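3.2 Why shadows get blamed

Of the 648 complaints in the Indness set, the largest group concerns light. People who dislike a new building seldom begin with its shape. They begin with their tomatoes, then move on to the kitchen, and only on the second page, when the handwriting has loosened, do they mention that the thing is ugly. We coded each letter by its first stated reason and by its last, and the two matched less often than we had hoped when we designed the coding sheet.

Light has an obvious advantage as a grievance. A planning office can measure it. A resident who writes that a wall is "rude" gets a form letter; a resident who writes that the same wall takes the sun off her back step gets a site visit and, in Skarnonitz at least, a man with a tripod. Letter writers learn this quickly. By the second round of hearings, several who had earlier objected to the color of the Feng Street depot had discovered a deep concern for their lawns.

Some of these lawns lie to the south of the depot, where its shadow does not fall at any time of year. We kept their letters in the set. A complaint need not be correct to be a complaint, and removing the incorrect ones would have left us with a very short paper.

The more interesting trouble is that the measured loss of light predicts anger poorly. Jiang's earlier survey found much the same thing in apartment districts, and proposed that residents respond to the contrast between neighboring faces of a building more than to the shade it throws. A plain wall with one bright side and one dull side reads as large. Break up the surface with windows or brickwork and the same bulk tends to be forgiven, or at any rate ignored.

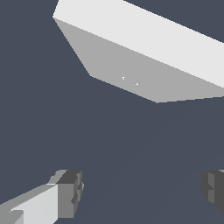 Figure 4. Plain block with a near-white upper face and a darker gray second face, rendered without surface texture.

We tested the idea on 92 residents, each of whom rated a series of drawings on an 11-point scale running from "would not notice" to "would move." Nobody was asked to think about tomatoes. Drawings with strong contrast between faces were rated as taller and closer, even where the outline had been left alone. Adding a pattern of windows lowered the ratings. Adding a tree lowered them further, a result already known to every architect who has ever submitted a drawing to a planning board.

Two limits should be mentioned. The first is that people looking at drawings in a library basement have nothing at stake, and several seemed chiefly interested in the coffee. The second is the scale itself. One participant chose "would move" for every item, including the practice item, which was a garden shed. We have reported the results with and without this person, and the pattern holds in both cases.

Shade maps of the sort produced by Clokix, the program used by the Skarnonitz office, treat all faces of a building as equally blank. That is reasonable for their purpose. It does mean that a proposal can pass every test of daylight and still fill a mailbox, as the depot did. Section 3.3 turns to the letters about noise, which are shorter and contain more capitals.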